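How to Write a Family Movie Review for the Skudton Newsletter

Reviews for the newsletter run between 530 and 568 words. That is enough room to tell parents what a movie is like and not enough to retell it. The steps below are the ones I use, and they work for animated features, live-action adventures and holiday specials.

Before you watch

Look up the running time and the rating, and write both at the top of your notes. Skip other people's reviews until yours is done. If you can, watch with at least one child in the age group the movie is meant for.

Set up wherever you can see the screen and still write. A lot of us watch at the kitchen counter on a laptop, and that is fine for anything except a movie with very dark scenes. Use a real screen for those.

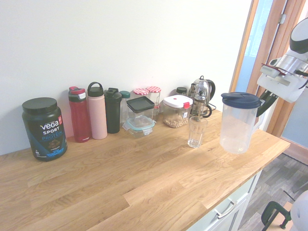
Taking notes

Write down the time whenever something happens that a parent would want to know about. Scary moments, rude words, fighting, and jokes aimed at adults all count. A short note is enough: "41 min, wolf chase, loud." You will not remember the order of things later.

Mark the first 15 minutes with extra care. If a movie for small children takes longer than that to say who the hero is and what he or she wants, mention it in the review.

Leave the songs for the credits. Titles are listed there, and you can stop guessing at them.

Writing the draft

Start with the story in one paragraph. Name the main character, the problem, and where it takes place. Stop before the last third of the movie. Waraporn Nuchit edits these pages and she will cut any ending you give away, so save her the work.

The second paragraph is for the quality of the thing. Cover the voices or acting, the look, the music and the pace. Pick one moment that shows what you mean. "The animation is good" tells a reader very little. "The flood looks like real water and the faces look like wax" tells them plenty.

In the third paragraph, say what the movie seems to believe. Does lying get punished or rewarded? Are the parents in the story fools? Does the hero have to fix what he broke? Report this first and give your opinion after it, so that a reader who disagrees with you can still use the review.
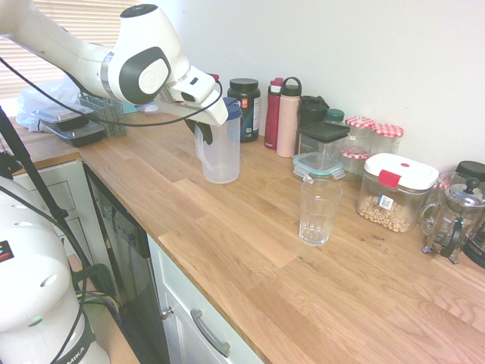 Content notes go last, as a short block under the review. Keep them in this order: violence, language, frightening scenes, drinking or smoking, anything else. Write "none" where there is none. Please don't leave a line blank - readers take a blank to mean you forgot to check.

Choosing a rating

We use one to four stars for quality and a separate suggested age. Keep them apart. A dull movie can be perfectly safe for a five-year-old, and a very good one can be wrong for anybody under ten.

If you are stuck between two ages, go with the older one and give the reason in a sentence.

Checking and sending

Read the draft out loud once. Check the spelling of every character name against the credits. Save the file with the movie title and your last name, and send it in by noon on Friday. Anything later goes in the next issue.

Sequels

Say whether a child needs to have seen the first movie. One sentence will do, and it should be near the top.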